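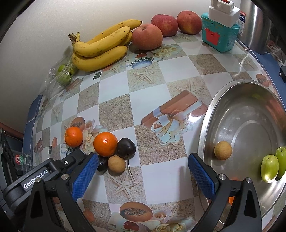 According to Ánh Quan, a hand-held gripper should be judged by what is left after the recordings are checked, and the number of hours collected says little about it. We received this remark in January, when our own plan still counted only hours, and it changed how the present section is organised.

4.2 Fruit sorting with a hand-held gripper

Figure 3. View from the hand-held gripper during the fruit task. Mandarins and a plum lie on the patterned cloth at the left; the steel basin at the right holds a longan and two green jujubes.

The service under review is offered by Lellia and consists of two parts: a hand-held gripper with a camera, lent to the customer for a fixed period, and a checking step done by the supplier after the recordings are sent in. The customer chooses the tasks and the rooms. We asked for home kitchens, as our earlier work with the Tetik kit was done only on a plain laboratory bench and the policies trained on it became weak when the background changed.

The fruit task was chosen for its mixed sizes and surfaces. A longan is small and round and rolls away easily, while a mandarin is soft and must not be pressed too much. Large fruits such as apples and bananas may stand at the back of the work surface, and they are not part of the task. The operator picks one small fruit at a time and places it in the basin. One episode is one fruit, from the moment the jaws start to move towards it until they have opened again over the basin.

We kept the household tablecloths in place. The cloth in Figure 3 is a difficult case, for it has fruit printed on it: papaya halves appear in the pattern close to the real mandarins, and the glossy surface gives reflections. The basin adds another problem – its curved wall shows a small orange reflection, which a detector based on colour can take for an object. We consider such conditions useful, and we did not remove them from the training set.

In total we recorded 2678 episodes with 5 operators in 18 kitchens. After checking, about 2000 remained. Most of the rejected episodes had one of two faults: the fruit was hidden by a finger pad during the whole approach, or the operator moved the gripper too quickly and the position estimate was lost. The second fault became rare when operators were told to stop for a moment before closing the jaws. The written guide supplied with the service mentions this only in its appendix, and we would recommend to move it to the first page.

Two limits of the service should be noted. First, the checking report gives a reason for each rejected episode but no time mark, so we had to search for the fault ourselves. Second, the weight of the tool was felt by all operators in longer sessions – we therefore added a pause between tasks, following the procedure of Triệu. The cost for a small group is discussed together with the Jallcombe kit in Section 4.4.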